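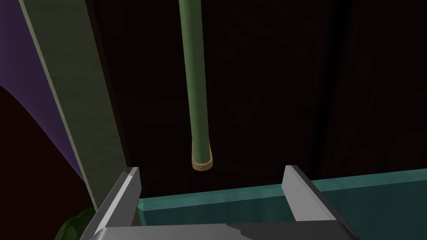

Why bother rendering the wrist view at all, one reader wrote in to ask, when the simulator already knows exactly where every object is and could just hand the numbers over?

Fair question, and it's the one I get most, so it can go at the top. Yes, the simulator knows. The planner could cheat all day long and look brilliant! But I want to use Andov on arms that don't come with an all-knowing friend whispering coordinates, so the default is that the planner only gets what the cameras give it. You can switch the cheating back on (set truth_poses to yes) and I do that quite a lot when I'm trying to work out whether a failed grasp is the planner's fault or the perception's fault. If it still misses with perfect poses, stop blaming the cameras.

Andov: questions I keep answering
Last updated 7 March 2026

What is Andov, in one go?

It's a motion and grasp planner for two-armed robots, plus the bits of glue that let you run it in simulation. You give it a goal ("put this in that", more or less), it works out which arm should do it, where to grip, how to get there without the arms bashing into each other, and then it sends the whole thing off to the controller. I write it in Londton, mostly in the evenings, and it's free to use.

And what's Gedex, then?

Gedex is the perception half. It takes the camera views and turns them into a list of things with positions, sizes and a confidence score. It used to live inside Andov and I split it out in January, which broke everybody's config files. Sorry again about that. If you're still seeing "no module gedex_core" you've got an old install hanging about, so clear the lot out and start fresh.

Do I need both?

No. Andov will happily take poses from anything that can write them in the right format, and a couple of people use it with their own trackers. Gedex on its own is a bit pointless unless you fancy looking at lists.

Which scenes come with it?

There's one big set called Gillies, with 44 tasks in it. Most are tabletop jobs: picking up long thin things, moving stuff between trays, opening drawers, putting things on top of cabinets. The wall patterns, surface colours and lighting get swapped about from one load to the next, and some of the combinations are properly garish. I'm fond of them. You can pin a look you like with the look_seed setting, and I'd do that whenever you're comparing two versions of anything.

Why are the colours so odd?

Mostly so that Gedex doesn't learn to lean on them. In the early days I had everything in sensible greys and browns and it got very good at finding objects on sensible greys and browns, and then somebody ran it with a bright background and it fell over completely. Loud patterns are also a nice stress test for anything that does edge detection. A repeating pattern seen at a shallow angle smears into streaks, and a lot of feature matchers will cheerfully match one streak to the wrong neighbour.

My gripper closes before it reaches the rod. What have I done?

Nine times out of ten it's the approach distance. For long thin objects the planner picks a point along the length, lines the fingers up either side, then moves in with the gripper open. If approach_gap is bigger than the distance it really has to travel, it thinks it has arrived early and shuts. Try halving it. If that does nothing, look at the wrist view just before the close. You want the object sitting between the two fingertips, and you want a decent gap on both sides. When it's hugging one finger, the trouble is usually in the camera-to-hand transform and you'll need to run the calibration step again.

One more thing on rods. Gedex fits a cylinder to whatever it can see, and from the wrist you often only see one end and a bit of the length, with the rest going off out of view. It'll guess the far end. It guesses badly! Use the head view for the length and the wrist view for the final line-up, which you get by setting fuse_views to yes. I should make that the default and I keep forgetting.

How does it choose which arm to use?

It plans for both and keeps the cheaper one. Cost is a mix of how far the joints have to turn, how close the arm comes to anything solid, and how near it gets to its joint limits. There's a small bonus for the arm that moved last, so it doesn't dither between the two on every replan. If something sits smack in the middle you can still get flip-flopping, and for that there's arm_bias, which I leave at 2 for the drawer tasks and at nought for everything else.

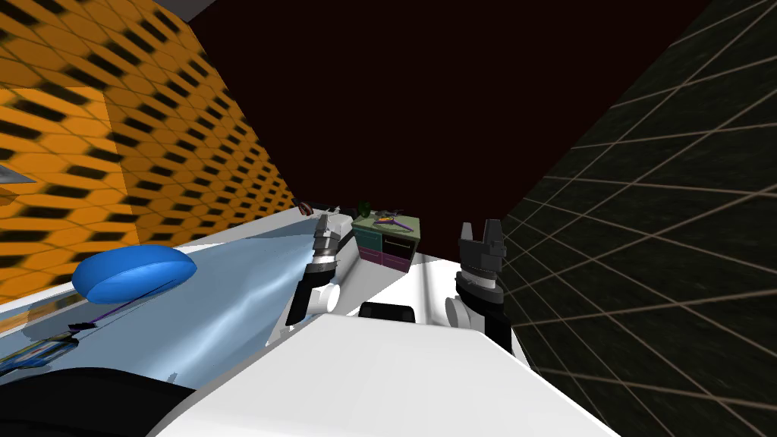
Head view with both arms up, one gripper either side of the drawer cabinet.

Why is the head camera view tilted?

The horizon follows the camera, and the camera is wherever you've told it to be. Gedex doesn't mind a slope at all, it works in robot coordinates and un-tilts everything on the way in. People mind it much more than the software does. If it makes you seasick, press L in the viewer and it'll level the display for you. That only changes what you look at, and the stored views stay as they were.

Gedex keeps listing part of my robot as an object. Help?

Ah, yes. The robot's own body can take up a big slab of the head view, and if the self-mask is out of step with the joint readings then a bit of body pokes out from under the mask and gets a name. I once had it report a large white table that followed the robot everywhere. Check two things. First, is your mask using the joint angles from the same moment as the view? There's a sync_check command that'll tell you. Second, is mask_margin too tight? Bump it up a touch. Go too far and you'll start rubbing out real objects that happen to be near the gripper, so do it in small nudges.

Can it open drawers?

It can open drawers with handles it can find. It's less good on the ones where the front is flat and dark and there's not a lot to go on. The planner treats a drawer as a box on a straight rail, grabs, pulls a tiny bit, checks the force, and corrects the direction if the pull feels sideways. That little test tug saved me weeks of grief. What it can't do yet is notice there's something standing on top of the cabinet that might topple when you yank. You have to mark the top as a keep-calm surface yourself (surfaces file, calm: yes) and then it caps the pull speed.

What about shiny or see-through surfaces?

Hmm. Depth goes funny on anything glossy, in the simulator as well if you've got the realistic depth noise turned on. You'll get holes where the highlights are, and sometimes a phantom dip in the tabletop. Andov deals with holes by assuming they're solid up to the height of the nearest surface it trusts. That's cautious and makes it go the long way round, but I'd much prefer a slow arm to one that punches a tray. Translucent trays are the worst. Gedex tends to find the rim nicely and then lose the sides, so I've got it fitting a box from the rim downwards. If yours come out too shallow, give it a min_depth.

Small clutter gets lumped into one object. Is there a fix?

Sort of! Little things piled close together near the edge of a view are hard work, and I can't always tell them apart myself. Gedex has a split pass that you turn on with split_small, and it costs you some speed. What works better is moving the arm so the wrist camera gets a proper look. There's a "look closer" action in the planner for just that, and it triggers by itself when the confidence drops low enough.

Is it fast enough to run live?

On my machine a full replan for both arms takes under 2 seconds, and a single-arm nudge is quick enough that I've stopped timing it. Your machine isn't mine, so run the bench command and see. The slow part is nearly always collision checking with detailed meshes. Swap in the simplified ones that come in the folder and you'll feel the difference straight away.

Will you support suction cups or hands with more fingers?

Suction, yes, there's a half-finished branch and it mostly works on flat things. Hands with lots of fingers, not from me, sorry. The grasp code assumes two fingers and a gap all the way down, and I'd have to rip out the lot.

I found a bug. What do you want from me?

The config, the look_seed, the task name from Gillies if you're using it, and the last wrist view before it went wrong. Please don't send a video of your screen with the log scrolling past too quickly to read. Send the log as a file and I'll get to it when I can, usually within the week, a bit longer if I'm in the middle of the drawer code.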